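Chapter 4
Practising Before You Build

Ezekiel Brannigan
February 5, 2025

I built my first robot arm on a bench in the shared workshop at Pullosby, between a bloke restoring a canoe and a table saw that threw dust over everything I owned. I had a box of servos, a length of aluminium channel and a great deal of confidence. By the end of the first evening I'd stripped the gears in the wrist joint, because I told it to go to a position on the far side of the bench top and it did its very best to get there.

If you've worked through Chapter 3 you should now have an arm that holds itself up, a gripper that opens and closes, and a power supply with a switch you can reach without leaning over the moving parts. Lovely. Please leave it switched off for a bit. In this chapter we're going to teach it something, and we're going to do nearly all of the teaching on a computer.

I know, I know. You didn't spend all those weekends filing brackets so you could sit at a desk. I felt the same way, and I put it off for the whole of my second build (the one I call Hullon, after the street I lived in). What changed my mind was the spares bill. I added it up one July, in a cold shed with a cup of tea going off beside me, and it came to 1441 dollars, most of it wrist servos and fingertips. The simulator I'd been avoiding was free!

So what do we mean by a simulator? For our purposes it's a program that holds three things. There's a model of your arm, with each link the right length and each joint turning the right way. There's a model of whatever the arm is going to touch. And there's a physics engine that works out what happens when the two meet, many times a second, including all the ugly cases where a finger catches on a rim and the whole arm shudders. You send it the same commands you'd send the real arm, and it sends back joint angles, forces if you want them, and a picture from any camera you care to put in.

That last part matters more than I expected. My first simulated arm had no camera on it. I watched from a comfortable viewpoint off to one side, like somebody sitting in the stands, and from there every grasp looked easy. Then I moved the same program across to the real arm, whose only eye was a cheap wide lens bolted behind the gripper, and it was hopeless. From back there the fingers hide half of what you're trying to reach, and straight edges come out bent.

Put the simulated camera where the real one will go - same spot on the wrist, same tilt, same sort of lens - and do it before you write a line of grasping code. If your lens is a fisheye, the simulated one should be too, black surround and all. You want the fingers in view at the bottom, big and dark and in the way, so that you learn early on how much you've got to work with. 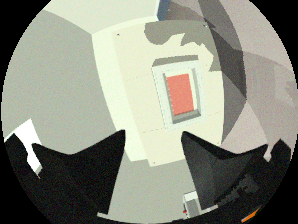

The lighting deserves the same sort of care. Simulated light is very well behaved if you leave it alone, and a shed isn't. Mine has one window and a fluorescent tube, and the arm throws a shadow over its own work whenever it gets close. Turn shadows on in your renderer and shift the lamp about between runs. If your code goes looking for a colour, and a lot of beginner code does, you'll soon find out how it copes when half the target has gone dull.

Then there's the modelling itself, and here I'll ask you to be a bit lazy. You don't need every thread on every screw. My friend at the Skindthorpe workshop spent 5 weeks drawing a perfect cabinet hinge and never got as far as opening the door. Start with plain boxes of the right size and give them sensible weights. Add detail only where the fingers will touch, or where the camera needs something to recognise.

Friction is the one number you'll fight with. I start at a middling value, run 50 grasps, and write down how many slipped. Then I try the same grasp by hand with the real fingertips and see whether the two feel anything alike. It's a crude method, and Rastogi, the simulator add-on I use in the exercises, has a cleverer one that we'll get to later on. Crude will do for now.

Before you go on, get out your notebook from Chapter 2 and find the page where you measured your arm. You'll need the link lengths, the joint limits in degrees, and the distance from the wrist plate to the fingertips with the gripper closed. If you measured that last one with the gripper open, go and do it again. I'll wait!

We'll begin with the arm description file, which looks frightening and is mostly a list of lengths.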